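Sieve week, part two

So I promised I'd write more about the sieving task, and then August got away from me. We're still at it over at Isilcombe. The job is easy to say: tip mixed grain onto the sieve, shake it, get the small stuff in one place and the big stuff in another, put everything back. Getting a policy to learn it means a lot of examples, and I'm the one on the teleop rig for most of them.

We passed 2,481 episodes on Monday. The plan Pralen signed off on says 3,828, and I used to think that number was padding. I don't anymore! Grain never lands the same way twice, and the early model (trained on the first 1,042) would shake like mad whatever was in the mesh.
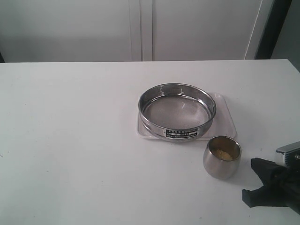

Iddrisu Opoku wrote in after the last post to ask if we could just simulate the pouring and save ourselves the sweeping up. We tried. Garside has a decent particle sim and it got us a nice reaching motion, but the shaking came out all wrong, too stiff and too regular, so we went back to doing it by hand.

What I've changed since part one is the way I vary things. I used to nudge the tray and cup a little between episodes and call that variety. Now I move them properly, swap how much grain goes in, and sometimes start from a half-done state, so the model sees what a messy middle looks like. Those ones are slow to set up – almost 40 a day is my limit before my wrists complain.

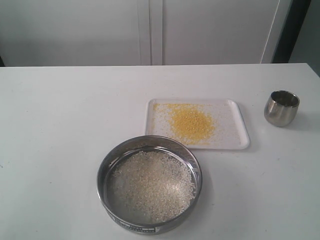 Keep the fumbles, was the advice from Tarex when I asked what to do with episodes where I mess up and then fix it. They want the recovery left in and tagged, and only the hopeless ones thrown out. I was deleting all of them before, which hurts to think about now.

Tagging takes me longer than I'd like. I do it at the end of the day with a coffee, scrubbing through the wrist view and marking where each step starts and stops.

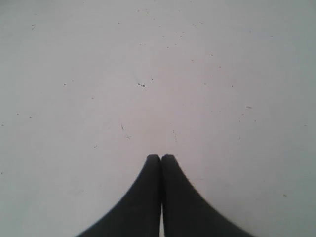

The start pose is the other thing I got fussy about. For a while I was beginning episodes with the fingers wherever they happened to be, and the model picked up some strange habits from that. Now it's fingers closed, pointing down, wait a beat, then go. It feels silly the first dozen times and then you stop noticing.

Next up is a second pair of hands on the rig, so the data isn't all my own bad habits. I shake to the left, apparently.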